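Cookies help us remember your preferences. Accept all | Manage settings

Short Fiction / Workshop Stories / Machines

Tolerance

The competition rules ran to four pages. Page three said that a team would be scored on bags opened, and that a bag was open when the judge could put a closed fist into it without touching the plastic. Hicham Samir had read this aloud so often that Abimbola Chukwu had taken to holding up a fist whenever he reached the word "closed".

The Nolldale club had entered under the name Pawlak, after the street the workshop stood on. The robot was called Jivex. The name came from a sticker on the crate and had stayed on by default. It had two arms, a camera in its head and a fault in the left wrist that appeared when the joint had been held at one angle for too long. The fault was logged in a notebook by date and time. The last entry read Feb 28, 2023, in Abimbola's handwriting, and under it: wrist drift again, recovered by itself, do not like this.

She was responsible for the grippers. Hicham was responsible for everything the grippers were told to do. This division had been agreed in October and had caused one serious argument, over whether a finger that closed too hard was a mechanical matter or a software matter. They had settled it by each fixing half. She thinned the finger pads and he lowered the force limit, and for a week after that Jivex could not hold anything.

The difficulty with a plastic bag is that it has no shape until something gives it one. A box can be measured. A bag on the floor is a set of folds, and the rim, the only part worth holding, looks the same as every other edge. Hicham's first method was to look for the handles. It found handles everywhere, including once on Abimbola's sleeve. His second method was to pinch, lift and look again. It was slow, but each failure left the bag in a new position, and sooner or later a position came up that the program understood.

"Sooner or later is not a unit," Abimbola said.

"It has a mean," said Hicham. "I can give you the mean."

He gave her the mean. She wrote it in the notebook beside the wrist.

By the last evening they had recorded 108 attempts on the current settings and wanted no more than a few extra before packing. The school wanted the room locked at nine. Hicham sat on the carpet with the laptop on his knees, watching the head camera. Abimbola stood behind him with one hand on the stop button, in the position she called supervising.

Jivex pinched, lifted and looked. It moved the right gripper a small distance outward and stopped. Then it moved the left.

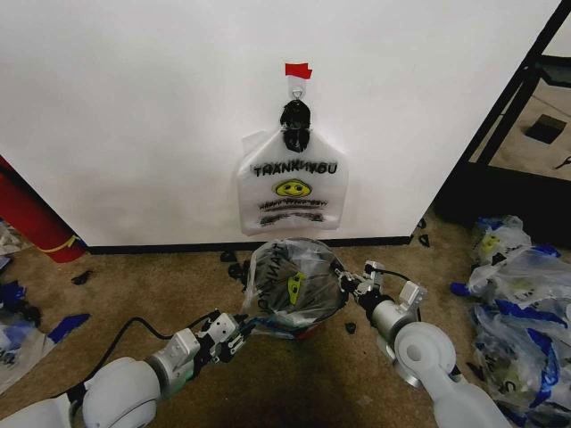 Final settings, from the head camera. Both grippers on the rim.

"Hold," said Hicham, although the robot was not listening and there was no microphone.

The plan after opening was a wait of 100 seconds. The rules did not ask for it. Hicham had put it in to prove that the grip did not creep, and Abimbola had objected that it was exactly the kind of thing that upset the wrist. Both statements were correct. The program began to print the joint angles, one line for each reading, and the two of them stopped talking and read.

At thirty seconds the left wrist was steady. At fifty it was steady. At fifty-eight the last digit changed.

"That's noise," said Hicham.

"Noise goes both ways."

The digit changed again, in the same direction. Abimbola did not press the button. She leaned over his shoulder, close enough that he could hear her breathing through her nose as she did when tightening small screws.

"Current?" she said.

He opened the other window. The motor current on the left wrist was rising in a straight line. Nothing had been added to the bag. The arm was doing the same work as a minute before and being charged more for it.

"It's the cable," she said. "It isn't the joint at all. The cable's pulling on it, and the longer it sits the more it settles. I took that joint apart twice."

"Three times."

"Three times. Uviner sent me a new bearing for it. I wrote them a rude email."

The count reached 100. The program printed DONE and returned control. Hicham looked at the time, then at the door, then at the figure for the drift, which was well inside tolerance and would have passed any judge in the county.

"We could leave it," he said. "It scores as it is. If we move the cable we change the arm, and all 108 runs were on the old arm."

Abimbola had already gone to the drawer for the cable ties. She came back with a handful and crouched at the left shoulder.

"How many do you need for a new mean?"

"A decent one? Thirty."

"And how long is thirty?"

He worked it out. It came to some time after nine, by a margin he did not want to say in front of her. At the end of the corridor somebody was switching off the lights, one classroom at a time.

"Make it ten," said Abimbola, with a cable tie between her teeth. "Release the brakes on the left. And write that email for me, would you? Be polite about the bearing."

He released the brakes. The arm sagged a little, and she took the weight of it.

More short fiction
– The Night Calibration
– Spare Parts for a Lighthouse
– What the Lift Engineer Heard
– 3,000 Revolutions
– A Quiet Fault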